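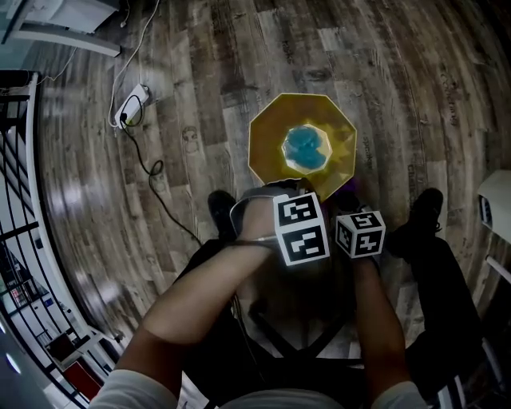 Zainab Wike asks whether an eight-sided container can go straight onto a plank floor. It can, if the boards are prepared first.

Home | Guides | Floors | Storage
3 min read

Setting a container on a plank floor

1. Sweep the boards along the grain. Grit under a rim scratches the finish.
2. Wipe the base of the container and dry it.
3. Lower it straight down. Do not slide it.
4. Turn it until one flat side runs parallel to the seams.
5. Keep 12 inches clear on all sides.
6. To move it, lift by two opposite walls.

Check the boards under it every 20 days. Wipe off any ring with a damp cloth.

We use cookies to improve this site. Accept | Settings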